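3.2 Print-and-play games in regional periodicals

It would be a pity to treat the games that came folded into children's weeklies and family supplements as poor cousins of the boxed games discussed in the previous section. They were played, often for years, and the copies that have come down to us show it: soft corners, a pencil score on the back of a board, a missing ace replaced by a piece of cereal packet. For the present study we worked through the Geddes collection, which holds 356 loose inserts gathered from newspapers and magazines, and we looked closely at the ones that asked the reader to do some cutting, folding or gluing before play could begin.

Most of these inserts are race games of the familiar kind, with a spiral or a winding road and a handful of squares that send the unlucky player back to the start. The card games form a smaller group, and to our minds a far more charming one, as the editors had to squeeze a whole deck onto one or two sheets of light card and still leave room for the rules. The Plandville weekly solved this by printing its cards no larger than a postage stamp, which must have been hard on small fingers. The Ostside family paper went the other way and spread its deck over 4 issues in a row, so that a child who missed one (or whose brother got to the scissors first) was left with a game that could not be finished. Several readers wrote in to complain, and the paper very kindly reprinted the missing sheet in December, along with a cheerful note asking everyone to please share.

The rules themselves deserve a word or two. They tend to be short, friendly and full of holes. A rule sheet may tell us with great care how to shuffle and who deals first, and then forget to mention what happens when the draw pile runs out. We suspect that the writers were leaning on what every family at the time already knew, and that a tie or an empty pile was simply settled at the kitchen table by whoever was oldest. Where a game was clearly a version of an older one, such as rummy or old maid, we filled the gap from the parent game and marked the change in our notes. Where no parent could be found, we left the gap alone and tried out each sensible reading in play. The clearest case is the trading game Predar, in which the players collect sets of merchants and may swap cards face down. The printed sheet allows a swap "at any time," and taken at its word this means that a lively table never gets around to ending a turn. Limiting each player to one swap per turn gives a pleasant game lasting 10 rounds or so, and it seems likely to us that something of this sort was what the author had in mind.

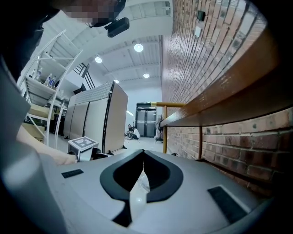 Figure 3. Gray gripper housing with a black-rimmed cutout between two black pads.

3.3 Recording play

Play was recorded by hand on a plain score sheet, one line to a turn, with room at the side for remarks. We wrote down 1,112 turns in all, and we are fond of the remarks column, for it is there that the small quarrels over rules turn up. A turn was counted as finished when the next player touched the draw pile, and a card taken back before that moment was left out of the record. Games abandoned partway through were kept in the set and marked with a star, and we return to them in section 4, where the question of game length is taken up.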